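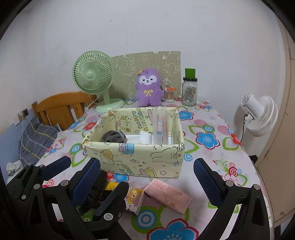
Covered storage box on the table, partly filled (section 4).

4. Filling the box

Before you start: the Prelo range of organizing guides, this one included until last year, used to promise that a box like this would "transform" your table. It won't. It will hold a modest number of small things in one place, and that is all we are prepared to claim for it in this edition.

4.1 What goes in

1. Clear a space on the table big enough for the box and for whatever you take out of it later. You will take things out of it later.

2. Set the box with a long side facing you. Some people swear by the short side. We tried both for 21 days at the Ojeda office and could find no difference except in how often the box got knocked with an elbow.

3. Put soft items in first. A folded or bunched cloth does well in a front corner, where it keeps the smaller packets from sliding.

4. Lay flat things on the bottom. Papers, thin wrappers and anything you would hate to see creased go here.

5. Stand long items upright against the back wall. If they come in clear plastic wrapping, leave it on.

Note: It is fine for long items to stick up above the rim. The old advice that everything must sit below it came from people selling lids.

6. Add packets last, leaning them so that you can read the fronts. Two or three will lean. More than that and they lie down, whatever the cover of this guide used to show.

CAUTION: Do not press down to make room. The cover wrinkles at the rim and corners sooner than you would like, and smoothing it afterward does very little. If the corner has already lifted, see section 7 (Repairs) and keep your expectations low.
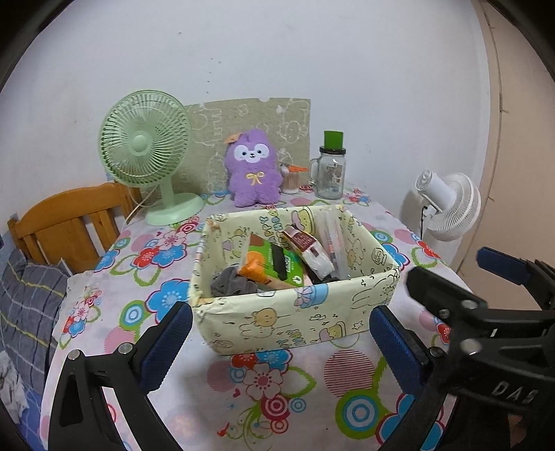

Henrik Heitmann wrote to us about step 6 after the August edition: "I leaned my packets as instructed and they were flat by dinner. Your method works for a box that no one uses. Put the heaviest one in the middle and let the cloth hold it, or drop the step."

We have kept the step and added his correction as 6a.

6a. Place the heaviest packet in the middle, with its lower edge against the cloth.

4.2 What stays out

1. Keep jars, mugs and anything made of glass on the table beside the box. Glass makes the box top-heavy when you carry it.

2. Cotton swabs belong in their own container. Loose swabs work their way under everything else, and you will be finding them for weeks.

3. Plush toys can sit behind the box. They take up half the inside and gain nothing from being there.

Note: The Brumico divider (part 746) is sold as a cure for all of the above. It fits, with some bending. Whether it helps is another matter, and we would try a month without it first.

4.3 Carrying the box

1. Take out anything standing above the rim.

2. Lift from underneath with both hands. Never lift by the paper edge.

3. Set it down on the cloth without dragging. A tablecloth bunches up and takes the mug with it.

For cleaning the outside, go to page 46.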